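讲稿备注:手持夹爪示教的规矩,从哪来,怎么守
Petlow 分会场,下午 2:10 开始

开场先别放片子。问一句:在座有谁写过操作规范?再问:有谁照着自己写的做过?等他们笑完再往下讲。

自我介绍一句带过,就说我在 Vumden 管采集规范,那份文件第一版长达126条。Arwel Bevan 看完只回了两个字:“谁看?”后来砍到61条,他回了三个字:“还是长。”这里停一下。

第一部分,桌面。规范里“桌面应保持整洁”这句我写了四遍,每一遍都等于没写,整洁是形容词,操作员要的是清单。现在的写法是:任务物品列在任务单上,单子以外的东西要么拿走,要么登记。允许登记这一条吵了很久,Turcotte 那边的人认为是放水。我的看法是,禁止的东西会被藏起来,登记的东西至少还能查。

第二部分,线缆。手柄上的线要有固定走向,不许横穿两只夹爪之间的工作区。地上的线另算一章,那一章我改得最勤,效果最差。换片。

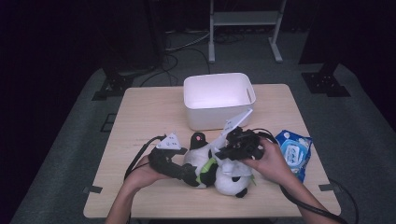
图:双手各持一只夹爪夹取熊猫玩偶,后方为空收纳盒,右侧有一包湿巾。

给听众几秒钟自己看。然后问:右边那包湿巾,在你们的规范里算什么?通常会有人说“干扰物”,有人说“耗材”,还有人说“真实环境”。三个答案都有道理,所以规范必须替大家选一个。再请他们看地板,线缆那一团不用我多说,我说过了,写在第一版第三章。

标记板要单独讲。两只夹爪顶上那块带图案的白板,规范只管三件事:装牢,图案完整,操作时手别挡着。原来还有一条“保持美观”,是我加的,也是我删的。

第三部分,软物。毛绒玩具比方块难写规范。方块夹歪了一眼能看出来,玩偶夹哪儿都像是夹对了。Onda 项目的做法是事先约定接触部位,写进任务单,复核的人对着单子判,不许凭“看着挺自然”打勾。有人会问耳朵能不能夹。答:单子上写了就能。

第四部分,复核。每一批由2个人各看各的,意见不同就留着不同,不要求当场统一。早先要求统一,结果总是嗓门大的那位统一了另一位。

如果时间不够,跳过下一段,直接到问答。

备用段:有人一定会提“规范写太细会扼杀多样性”。承认他说得对,然后请他举一个因为规范太细而损失的数据。他多半举不出来,我也举不出来,我们可以一起喝杯咖啡。

问答留10分钟。被问到第三章什么时候改完,答“十月”,不要说哪一年。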